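The Long Way Around the Track

Jintana Kamolrat still ties her left shoe first. She did it as a freshman at Derwood, when she finished dead last in her first indoor mile, and she did it this past season before every race of the best year any distance runner at the school has had in a long while. Ask her about it and she laughs and changes the subject, usually to her teammates, which is a thing you learn to expect if you spend an afternoon with her.

She came to running late. Her first love was badminton, and it took a stubborn gym teacher, Yupin Wannasri, to talk her into a 10-kilometer charity run the summer she turned sixteen. She wore borrowed shoes a half size too big and came home with blisters and a ribbon for second in her age group. "I told her she could quit after that one," Wannasri says. "She asked me when the next one was." 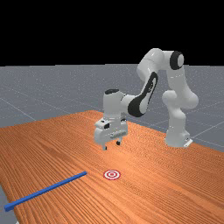

A white robotic arm above a wooden tabletop, in a computer rendering.

The Derwood women train on the gravel roads north of campus, out past the old Thongsuk orchard, where the hills come one after another and the wind has a way of finding you on the climb home. Coach Eglė Vasiliauskas likes it out there. She keeps her stopwatch in her coat pocket for most of the fall and goes by breathing and footfall, and she will tell you (at some length, and with a thermos of tea in her hand) that young runners look at their wrists far too much.

By November the group was logging roughly 44 miles a week, and Kamolrat had moved from the back of the pack to the shoulder of Gintarė Kalniņš, the senior captain. The two of them pushed each other all winter — and drove each other a little crazy, too, by both accounts. At the Brovemthorpe Invitational they ran side by side until the last 500 meters, when Kalniņš went wide on the turn and Kamolrat slipped through on the rail to win by 2 seconds.

Kalniņš waited for her past the line with a bottle of water and a few words neither one will repeat. They jogged their cooldown together, then ate cold noodles on the bus ride home and argued about who had led the third lap.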